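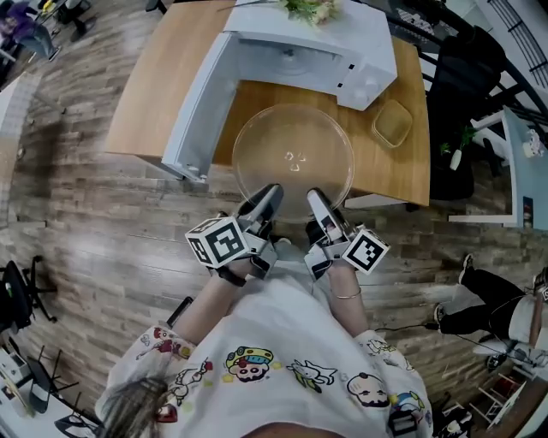 The Microwave Lady of the Fourth Floor

I first heard of Chie Onishi because of a sign. It was taped up by the elevator in the Muñoz building in Istville, where I rent a desk, and it said "Your soup is everyone's soup." No name on it. I asked the guy at the next desk who wrote it and he just pointed at the ceiling, so up I went with two coffees and a notebook.

Chie looks after the shared kitchens for Hellex, which runs four floors of studios and offices here and another site out at Tarkirport. She has done it for 16 years (she made me guess, and I guessed way too low). Before that she washed dishes in a hotel, and before that she was going to be a dentist. "Same job," she told me. "People tell you they clean every day and you look inside and you know."

We sat down at the end of a long bench and I asked her the thing I really wanted to know, which is why microwaves. Refrigerators get gross too. Sinks are no picnic. But her signs are nearly all about the microwave.

"Because people close the door," she said. "A sink, you see it. The microwave, you shut it and walk away and you think it's over. Then I come and open it and there's your lasagna from last week saying good morning."

She cracks herself up, by the way. I have pages of notes that just say "laughs."

The plate comes out first

Her method is not complicated, and she'd be the first to say so. Open the door all the way, take the glass plate out, set it on the table right in front of the oven. She's strict about that last bit. Right in front, flat, where there's room for it.

"Everybody wants to walk off with the plate," she said. "They carry it across the room to the sink, they're talking, they're looking at the phone. I bought so many plates. Put it down first. Then clear your path, then carry it."

I asked if she does it the same way at home and she gave me a look. At home she has a husband, Chaminda Fakir, who I ended up talking to as well, because he came by to drop off her lunch and she made him sit down. Chaminda fixes small appliances out of their garage, and he has opinions about turntables that I was not ready for.

"You know what kills me?" he said. "They put it back crooked. There's a little thing in the middle, the spindle, the plate has to sit down on it. You get it wrong, it goes bump, bump, bump, and then they bring it to me and say the motor's dying. I push the plate over. I say, okay, all fixed."

Does he charge for that? "Two dollars," he said. Chie says he has never once charged for that.

He likes the plain ovens best, the ones with two dials and nothing else. Chie does too. A keypad has all those little edges where sauce gets in, and a dial you can wipe in one go. She picked the white two-dial kind for the big open room partly for that and partly because white shows everything. "I want it to show," she said. "I'm not scared of it."

Steam, and then leave it alone

Once the plate is out of the way she wipes up whatever's loose, then puts the plate back in, and on it goes a bowl of water with a slice of lemon, or a spoon of vinegar if there's no lemon. Couple of minutes, until the window fogs. Then comes the part most of us skip (I skip it, I admit it), where you leave the door shut and go do something else.

"You people have no patience," said Chie, kindly. "You open it right away and all the steam goes in your face. Leave it! It's working for you! You can go answer an email."

After that it's a soft cloth and not much elbow. Ceiling first, walls, floor, then around the middle where the spindle is. Plate out again, warm soapy water, dry it with a towel you'd be okay drying a wineglass with. She never puts a hot plate into cold water and she told me so three separate times, so I'm passing it on.

I wondered about the containers. Every shared kitchen I've known has a heap of them with no lids and no owners, and I figured she'd have a system with labels and dates. She does not. She keeps the ones that are all the same shape, so they stack, and the rest go in a box by the elevator in November with a sign that says "Goodbye."

"Square ones," she said. "Round is for people with big houses."

Her stacks stay on the table next to the oven, where people are standing around waiting for their food anyway. The theory is that if you're staring at a clean container for three minutes you might think to use it, and put a cover on your spaghetti. I asked if the theory holds up. She tipped her hand back and forth.

And then there are the flowers. I had assumed somebody else did the flowers, but no, that's her too. She buys them herself, pinks and creams mostly, and whatever green is cheap. When she has stems left over she bunches them up small and puts them wherever she feels like it.

"If there's flowers, they wipe," she said. "Not everybody. But more. You put something nice there and they get a little embarrassed."
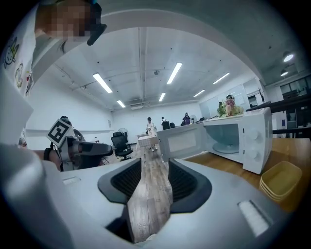
What she'd change

I asked both of them what they'd do if they had 300 dollars to spend on any office kitchen, anywhere. Chaminda wanted a better outlet, on its own circuit, and got pretty far into the wiring before Chie put her hand on his arm.

She'd get a bigger table. That was her whole answer. A good wooden one, deep enough that the door can swing open all the way and you've still got space in front for the plate and off to the side for your dish. "They put the oven up on a shelf, up here," she said, holding her hand over her head, "and then they're surprised there's soup on the wall. How are you supposed to see? How are you supposed to hold anything?"

Chaminda said he'd take the table too, if the outlet was already okay.

She had to get going after that, because the third floor had reported a smell. I asked if she'd be making another sign about it and she said she was thinking of something with popcorn, but she wanted to smell it first. I rinsed our coffee cups before I left. She watched me do it and told me to get the rims.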